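Search the list archive Search Advanced Go

May, 9:40 pm
Posted by: list member, Brekcombe

Subject: Re: Anyone make it to the Clornemow open day?

> Did anyone from the list get over to Clornemow for the open day? I had
> it on my calendar and then had to work. I'm mostly curious whether the
> two-arm stuff is worth the drive or if it's the usual thing where an
> arm waves at you and hands you a pen. Also, is the Ritemcombe lot still
> a nightmare for parking?
>
> If you took notes, please share. A few of us were thinking of asking
> for a group visit in the fall.

I went! And yes, it's worth the drive, even from my side of the county. Parking first, so I don't forget: the Ritemcombe lot was full by the time I rolled in, but they had opened the gravel strip behind the loading dock and it's a two-minute walk from there. Follow the cones and ignore the old sign.

They capped the morning session at 67 people and split us into groups, which helped a lot. Last year (if you were there, you remember) it was one big crowd around one bench and I saw mostly the backs of heads. This time every group got a good stretch at each station and the staff let people ask whatever they wanted, including some pretty blunt questions about how often it all goes wrong.

The station I kept drifting back to was the cloth one. Their project is called Morris, and it's about getting a pair of arms to deal with ordinary soft stuff from around the house, clothes mostly. I've played with small arms at home for years and I have never gotten anything decent out of fabric. A block stays a block. A shirt is a different shape every time you look at it, and half of it is hidden under the other half. So I was ready to be picky, and I came away grinning.

The task they were showing was putting rolled-up clothes into a tray. Sounds like nothing, right? But with two grippers you have to decide which one goes in, from what angle, and what the other one does in the meantime so they don't knock elbows over the table. One of the engineers talked us through that part and I could have listened for an hour.
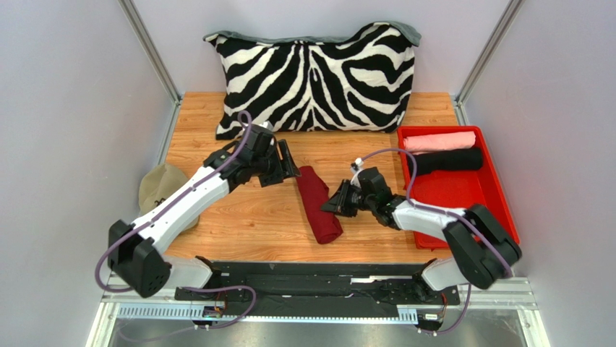
What I liked best was how open they were about the numbers. They run batches of 124 attempts, and the latest full batch had 110 they counted as good. The rules for "good" are strict, too: the cloth has to end up inside the tray and still be rolled. If it comes undone on the way over, that's a miss, even if it lands in the right spot. I asked what most of the misses look like and the answer was the grab itself. Pinch too shallow and you get one layer, and then you've unrolled the thing instead of lifting it. Pinch too deep and the fingertips bump the table. Anybody who has tried this with a hobby gripper is nodding right now.

Somebody in my group asked about color, whether it gets confused by dark cloth or loud patterns in the background. They said dark fabric is harder because the folds don't show up as well, and that they leave busy prints and random household things in view on purpose so the system doesn't get too used to a clean table. I thought that was smart. My own bench at home is never clean, so I'd be in good shape!

A few practical bits I picked up, for those of us with arms of our own:

Cable loops. Leave more slack at the wrist than you think you need, and look at it with the arm at full stretch, not parked. I've torn out a connector doing this wrong and I know I'm not the only one on this list.

Parallel jaws are fine for cloth. I had been about to spend money on something fancier. They told me to work on the approach angle first and I'm going to take that advice.

Roll before you fold. They started with rolled items and are only now moving on to folding. A roll has a long side you can grab almost anywhere, so you get some successes early on.

One gripe, a small one. The sound in that room is rough. Between the fans and the group next door I missed maybe a third of the talk, and there was no handout. I asked about slides and was told they'd go up on the Clornemow page later this month. I'll post here when I see them.

On the group visit: I did ask, and they're up for it. They'd want a head count and a contact person, and they prefer afternoons. I'm happy to do the emailing if people tell me they're in. I have room for 2 in my car from Brekcombe, leaving right after lunch, and I would gladly go again just to see the folding.

Reply on the list please, my other inbox is a mess.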